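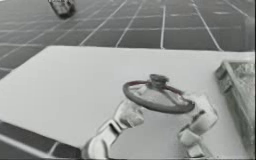
Shutoff valves and water turn-offs: FAQ
Derummont Court tenants

Where's my shutoff?
Under the kitchen sink in most units. Brakow building: hall closet, behind the panel. Panel lifts off, no screws.

Which way do I turn it?
Clockwise to close. Stop when it stops. Don't force it pls.

It won't budge.
Leave it and call the office, ext. 112. No wrenches, no spray oil.

When is the water off in October?
Sunday, 8 am to noon, both buildings. Fill a jug the night before.

Water's brown after, is that normal?
Yes for a bit. Run the cold tap in the tub untill it clears. Hold off on laundry.

Do I have to be home?
Only units on the 13 line, Ramico needs to get in to swap the old risers. Pets in a closed room.

Is there a charge?
Not for the turn-off. Lost closet key is $50, goes on next month's rent.

My ceiling is dripping right now!!
Close your valve, call 112, then knock upstairs. Dont wait for email.

Can I use my own plumber?
Ask first. Has to be insured, form is at the front desk.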